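Larach sim collection: left arm episodes coming out short
Status: open, waiting on a rerun
Component: episode recorder / two-arm tabletop task
Opened by: Eilidh Hepburn

Hi all, me again. I'm keeping this as a running log because last time I wrote everything up at the end and forgot half of it.

What's wrong: I set off a batch of 300 episodes of the kitchen tabletop task on Mever overnight, scripted policy on both arms, and when I came in there were a bunch where the left arm's action stream is shorter than the right's. The episodes still get marked as good! The checker only looks at whether the file opens and whether the object ended up in the target, so these sail straight through and would have gone into training if I hadn't been plotting joint angles for a completely different reason (I wanted a nice figure for the April slides, which I still don't have).

The short ones are always missing steps at the end, never at the start. The gap is 8 steps every time I've looked. That's suspiciously tidy, so my first guess was a buffer somewhere that doesn't get flushed when the episode closes.

First thing I tried: rerunning one of the bad seeds by itself with the viewer open. Came out perfect, of course. Ran it again with the viewer off and it was perfect again. So a single episode on a quiet machine is fine, and I can't blame the seed.

Second thing: I dropped the number of parallel workers from 10 to 4. Still happens, just less. I also had a look at the randomizer in case some layouts were worse than others, because I had a hunch it was tied to how the board gets rotated. No pattern that I can find. The layouts look the way they should, with the pear on the cutting board for the left arm to deal with and the wooden bowl over on the right arm's side.
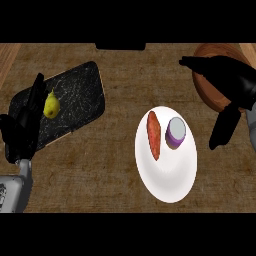 Third thing, and this is where it gets more interesting. I turned on the timestamps in the recorder (they're off by default, you need record_wall_time set in the config, and I'd love for that to change) and the left arm's writer is behind the right one from the middle of the episode onward. Both arms get their commands at the same tick, so the simulation side looks healthy. It's the writing that falls behind. When the task reports success, the recorder closes both files right away, and whatever the left writer still had queued up just goes in the bin. No warning in the log at all.

Why the left one? Best theory so far is that we hung the overhead camera frames on the left arm's writer back when there was only one arm in this setup, and never moved them. So it's hauling images as well as joint data and the right one is hardly doing anything.

Reply from Skinner (pasted from chat so it doesn't get lost):
"Yep, the camera thing was me. It was meant to be temporary. Can you try giving the frames their own writer? There's a branch for it, it's old but it should merge. Also please don't delete the bad episodes yet, I want to see if they can be padded."

I'd vote against padding, for what it's worth. The last few steps are where the gripper lets go and backs off, and if we fill those with copies of the last action we'd be teaching the model to hang on to things forever. We had enough of that with the first Rindamov set. I'd much prefer to toss them and collect again, it's only simulator time.

Anyway, merged the branch (one conflict, in the config loader, I kept ours). Small test run, 10 episodes with all the workers back on: every left stream matches its right stream. That's a tiny run and the problem was hit and miss to begin with, so I'm not closing this.

Things left to do:
Run the full 300 again with the new writer.
Add a length check to the validator so a mismatch fails the episode. I've got a draft of this, need someone to look at it.
Make the recorder wait for empty queues before it closes files. Skinner says he'll take this one.
Go back through the older two-arm batches. The script is in my folder under check_lengths, it takes a path and prints the bad ones. If you've trained on any of those batches, please run it on your copy and post what you get in this ticket.

Bad episodes from this batch are moved to the quarantine folder on Mever, nothing deleted. Rerun is queued for tonight, I'll post the numbers when I'm in.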